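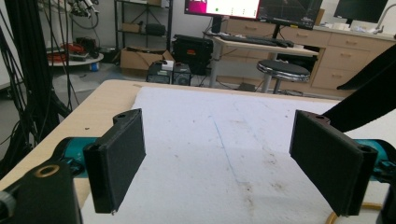

The board on the table, with its pen line and its stains.

The Hat Stand

Kerubo Rotich had kept the board through three moves. It was white foam board, too big for any drawer, and she laid it over the table whenever there was work to do so the wood wouldn't get scratched. It had picked up gray smudges and a few brown stains over the years. The blue line on it was Salim's. He had started to measure something in October, been called to the phone, and never gone back to it.

"You could turn it over," he said.

"The other side is worse."

They had the stand out that evening. It had come back from Magesa in a box with their uncle's things, along with 4 shirts, a radio and the black cap. The list taped inside the lid was in Mutua Kaijage's handwriting. He had rented their uncle the upstairs room for most of his life, and he had put down everything, including a bar of soap and 1,306 shillings in an envelope. The stand was written down as "wire thing."

Salim didn't know what it was until Kerubo set it on its base.

"It's for hats," she said.

"He only had the one."

"Then it was for that one."

It was a simple piece, brown rods with a ring at the bottom and a smaller part of the table's room taken up by it than you would expect from the weight of the box. Their uncle had driven the bus between Magesa and Drendbridge, route 69, and he had worn the cap on the early run even in the warm months. Salim remembered him taking it off at their mother's door. He would fold it in half, then in half again, and it went into his coat pocket. Salim had never seen it put down on anything.

"He didn't treat it like something that needed a stand," he said.

"That was when he was visiting. You don't know what he did at home."

Salim had to admit he didn't. He had been to the room in Magesa once, when he was five, and what he remembered of it was a curtain and a plate of groundnuts.

Kerubo wanted to see how the cap would sit. Salim said it would slide off, a soft cap like that with nothing in it. She said it would hold if you opened it out first and brought it down straight from above.
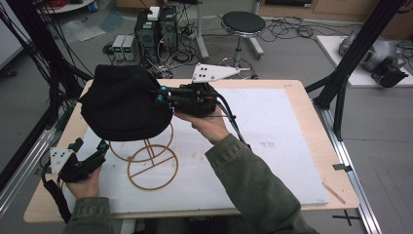

The first time it went on crooked, and one side hung lower than the other. Kerubo lifted it and tried again. The second time was better. It looked smaller up there than it had in the box, and a little stiff, like something in a shop.

"Well," Salim said.

"Leave it a minute."

They left it. A truck went by outside and the window buzzed. It was past seven and neither of them had eaten.

"Idrisa says the stand is from Fonaveck," Kerubo said. "From the department store, before it closed. She says they sold off all the display pieces the last week and people were carrying them home on the bus."

"On his bus?"

"I suppose so. She didn't say that."

Salim thought about it — the aisle full of wire stands and shelves, and his uncle at the wheel saying they would have to pay for the extra seat. Someone might have left one behind. Or he had walked over on his break and bought it himself, with the cap on, and asked the clerk what it was for.

"Do you want it?" Kerubo said.

"The stand or the cap?"

"I thought they'd stay together."

He did want them, but his place was small and he had nowhere to put a thing like that except on top of the refrigerator. He said so.

"The refrigerator's fine," she said. "You'd see it every morning."

She went to look for newspaper to wrap it in. Salim stayed by the table. After a while he took the cap off the stand, folded it in half, then in half again, and put it in his coat pocket. Then he took it out and opened it up again before she came back.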